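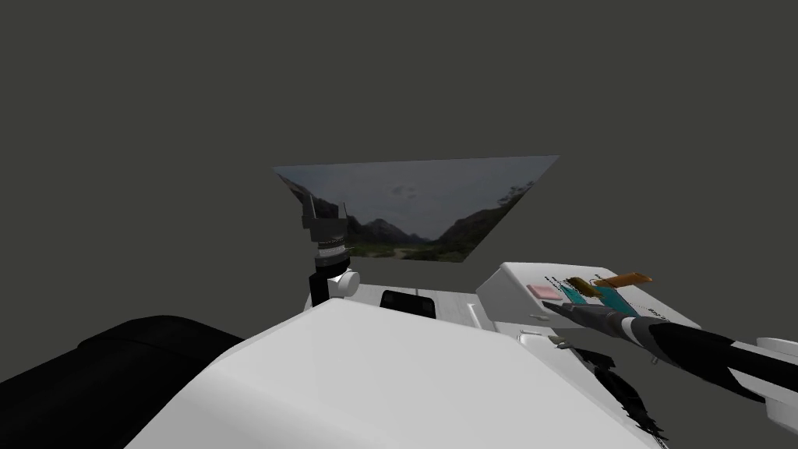 Lisaveck asked, on first reading the draft, whether the contract volumes in this release are annual or cover the full term of each agreement. They are annual. The column name has been changed to annual_volume to make this plain.

Filali LNG Supply Contracts: Data Card

Summary

The dataset lists 3,374 records of long-term liquefied natural gas supply contracts, with buyer, seller, loading terminal, pricing basis, start year and end year. It is maintained by the Filali project and is intended for research on energy security and import dependence.

Sources

Records are drawn from company announcements, port notices and regulatory filings. Where two sources disagree on volume, the later one is used and the earlier figure is kept in the notes column. Contracts announced but not signed are excluded.
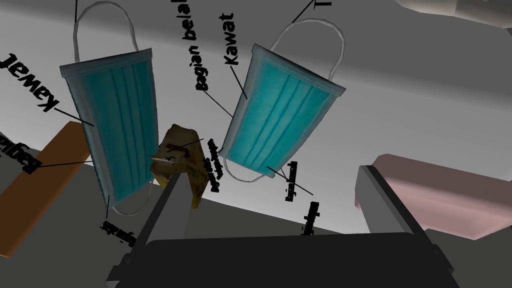 Simulated view, two face masks and gripper.

Structure

The release has four tables: contracts, parties, terminals and amendments. The first three are keyed by a numeric identifier. Amendments refer back to contracts and carry no key of their own — users who join on date alone will obtain duplicates.

Volumes are in million metric tons. No contract in the release runs longer than 20 years.

Known Limitations

1. Spot sales and cargo swaps are not covered.
2. Pricing terms are often confidential. Blank cells in price_basis mean "not disclosed" and should not be read as zero.
3. Equity stakes in the Cladelitz terminal changed hands during collection, and party names there follow the older ownership.

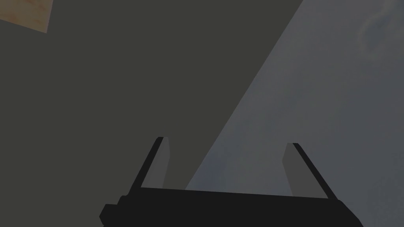
Updates and Corrections

A new version is issued each April. Corrections should be sent to the Lukville office with the record identifier and a copy of the source document. Accepted corrections are listed in the change log.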